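Forums Projects Members Search Log in

Hand-held gripper build, pads wearing already

stuber_b
Second pair printed for the Lomineo build, going in the shed. Black body, black fingers, padded faces. Pads are fraying and it's only July. What's everyone glueing on?

riaan_s
Silicone strip off a baking mat. Cut oversize, trim after. Cost me 2 bucks.

okhee
Disagree, silicone peels at the corners. I went back to cloth tape, swap it every 20 hours. Ugly but it grips.

riaan_s
Peels if you dont scuff the print first. 80% of you skip that

okhee
I scuffed it. Still peeled.

thandeka
What are you picking up tho? Matters more than the pad. Smooth tubs with lids are a pain, anything with a rim is fine.

stuber_b
Food containers mostly, off a wire rack. Kitchen stuff. Tonight's go, arvo light was gone by then:

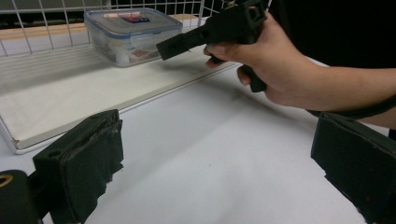
Lining up on the container, pads a bit scuffed

nuria_b
Nice. I'd come in square to the long side, not the corner — corners twist on me every time. Also that rack will slide, put some grip mat under it.

riaan_s
Corner's fine if you're slow.

nuria_b
Slow is cheating lol

stuber_b
Ok trying cloth tape on one pair, silcone on the other. Will post both in this thread. Anyone got the Stanciu finger files with the wider face?

thandeka
PM'd you. 4 mm screws, not 3.

Related threads
Irkatetti servo buzzing at idle
Costimier handle remix, left-handed
Shed bench lighting, what works
Pad glue megathread (1223 replies)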